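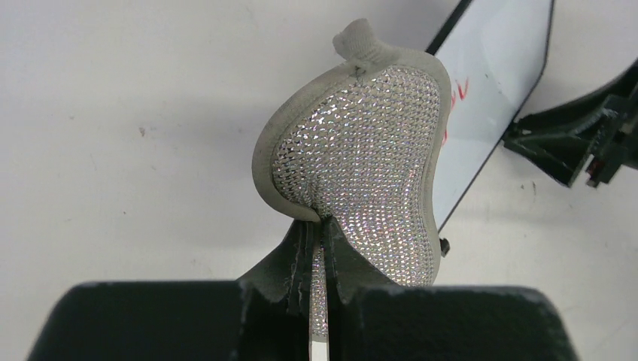 Attachment 1: glitter piece, gray edging, loop tab at top

Ticket 83
Opened by: Darren Parsons
Assigned to: Kamran Amini
Product: Casura
Status: Waiting on customer

Darren Parsons, April, 9:40 am
The gray border on this piece has picked up dirty smudges. The worst is along the left edge where it curls back. There is also a short dark mark just under the loop. I can't tell if it is pen or a thread. The sparkly side is fine as far as I can see. I tried a dry toothbrush on the border for 2 minutes and got nowhere. Can it be washed?

Kamran Amini, 11:15 am
Please don't machine wash it. Pull lightly at the dark mark with tweezers first. If it lifts, it is a thread and you can snip it. If it doesn't move, leave it alone for now.

For the border, put one drop of dish soap in a cup of cool water, wring out a white cloth and dab. Keep the water off the stones. Let it air dry for 6 hours before you decide if it needs a second pass. No bleach and no hair dryer.

Darren Parsons, 11:32 am
OK. Does the loop get the same treatment?

Kamran Amini, 11:50 am
Yes, but dab it only. Don't tug on it. Send me a new photo once it is dry.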